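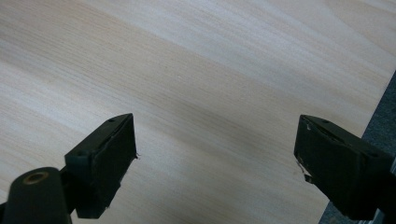 I have been asked a few times now whether a machine could clear the kitchen table for you, and my answer is still "some of it, slowly". Wiping the table is a different matter, and I'll come to that.

I spent most of January on this question, partly for work and partly because I hate tidying up. I do maintenance for a small furniture finisher called Aton, where the jobs are dull and repeated all day. Lift a board, check it, turn it over, put it on the rack. You would think that was made for a robot. We had a quote from Clasteck for an arm and a simple two-fingered gripper, and the figure for fitting it was 3916 before anyone had written a line of instructions for it.

Two fingers can do more than I expected. They can pick up a mug by the rim, a block, a sponge or a rolled-up cloth. They are poor at anything flat. A sheet of paper lying on a table has no side to take hold of, and neither does a thin board lying on another thin board. A person slides it to the edge with a fingertip and pinches it there without thinking. The machine has to be taught the slide and the pinch, and then it has to find the edge.

Finding things is the other half of it. Pale wood is hard going for a camera. The grain gives you lines all over the place and very few of them mean anything. The line you want is where the board stops, and in soft light with hardly any shadow it can also be difficult to judge how far down the surface is. Come in too high and you close on air. Too low and you mark a panel that someone has just sanded.

Then there is wear. Finger pads get rubbed and their edges go. Bits of stuff stick to them or start to come away. I would want to see the pads on the daily checklist, next to the air filters, and I have yet to read a brochure that mentions them.

The people at Bruvotdale, who make a home version, say theirs was trained on 3000 recorded goes at household jobs. That sounds like a lot until you think how many ways there are to leave a tea towel. I watched their video on a Saturday morning with the sound off. It put the cutlery away nicely. The worktop was clear apart from the cutlery, and mine has never been like that.

So for the shop, I would say yes to racking, provided the boards are all one size and arrive in the same place. No to turning them over, for now. No to checking the finish, where a hand run along the grain is still quicker.

At home I would wait. I'd pay for something that loaded the dishwasher properly, even if it took all night over it. Farouk are meant to be bringing one out with softer fingers, and I have put my name down for a demonstration. I'll take a tea towel and a baking tray with me and write up how it gets on.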